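About the Nurnside Print Archive

The Nurnside Print Archive holds photographic negatives, prints and business papers from commercial studios that worked in the Birkuvstead valley before the local trade closed down. Most of the collection comes from one source, the Ugwu studio, which sold portraits, hotel views and souvenir albums to summer visitors. The studio's stock books survive, so many of the plates can be matched to an order and a customer.

The archive currently lists 3,595 glass negatives. Of these, 200 have no entry in the stock books and are cataloged by size and emulsion type only. Cracked plates are stored flat in separate boxes. Intact plates stand on the long edge in four-flap paper enclosures, with no more than 12 to a box.
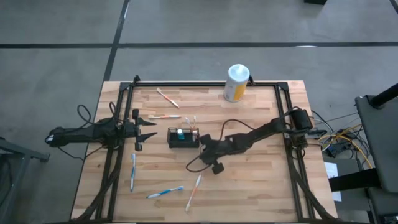

Paper records are handled as a separate series. They include correspondence with hotel owners, railroad freight receipts and a short run of Orneo, the travel magazine the studio published at its own expense. Eight issues are known. The archive has all of them except the June number, which is held as a photocopy - the owner of the original has asked not to be named.

Bukola Olatunji is the archivist and answers research requests. Olanrewaju Fashola manages the catalog and prepares reproduction files. Requests should give the plate number where it is known, or the place and approximate year where it is not. Plate numbers beginning with U refer to the studio's own sequence. Numbers beginning with N were assigned here and do not indicate date order.

Original plates are not lent. Prints and magazine issues may be lent to museums that can supply a facilities report and written proof of insurance. Reading room visits are by appointment, and pencil only is used at the tables.

Reproduction fees are charged per item and differ for print and online use. Students and local history societies pay the lower rate. Credit lines must read "Nurnside Print Archive" followed by the plate number.

Page last revised 18/12/2023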